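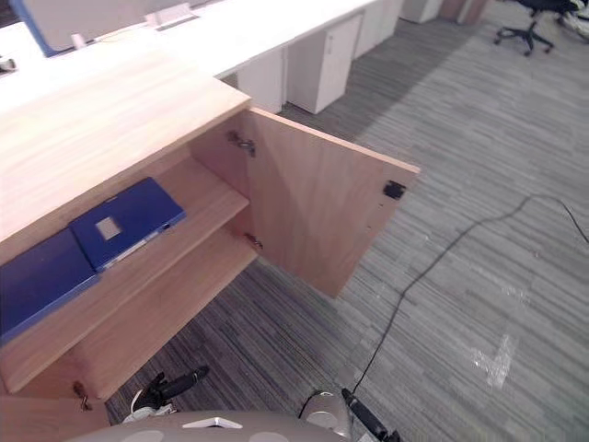
BROSTA, December – 4 min read

The office manager at Niledov keeps the company's paper records in a light wood sideboard behind the desks. When she started the job five years ago, there were 364 ring binders in the building. She knows the figure because she had to list them all for the insurance.

"People thought I was joking when I said I wanted them in one list," she said. "It took me most of a winter. Every binder got a line with what was in it and who had last asked for it. For most of them the second column stayed blank."

Niledov handles leases and repairs for small commercial buildings. Much of its paper came from Tamura, a firm it took over before she arrived, and Tamura kept everything: delivery slips, duplicate invoices, letters about parking. The old binders were gray and the labels had been typed. Blue is the color she orders now, for anything still in use.

The sorting project had a name in the office, Penance. She did not choose it. A colleague wrote it on the whiteboard in the first week, and it went on the time sheets after that.

The rule she worked by was simple. If a record had to be kept by law, it went to storage across town. If someone used it at least twice a year, it stayed. Everything else was scanned or shredded.

"The shredding was the easy part," she said. "The hard part was getting people to say out loud that they didn't need something. They would take a binder back to their desk to check it, and then it lived there."

That is one reason she likes a cupboard with a door. The white drawer units under the desks belong to whoever sits there, and she leaves them alone. The sideboard is shared, and anyone can open it. Binders lie flat on the shelf, which some of her coworkers find odd.

"I know they're made to stand up," she said. "But a half-full one leans, and then the rings pull at the holes. Flat, the pages stay put. You do have to keep the stacks low or the bottom one never gets opened."

She has been through other systems. There was a wall of open shelves, which got dusty, and a rolling cart that was always on the wrong side of the room. For two months she tried a sign-out sheet. It had five entries when she took it down, and all of them were hers.

Asked what she would tell someone with a similar job, she said to start with the binders no one has touched and leave the current ones for last. She would also label as she went. She still finds one now and then with nothing written on it, and she has to sit down and read it to find out what it is.

The storage unit across town comes up for review in spring. She has already asked for the key.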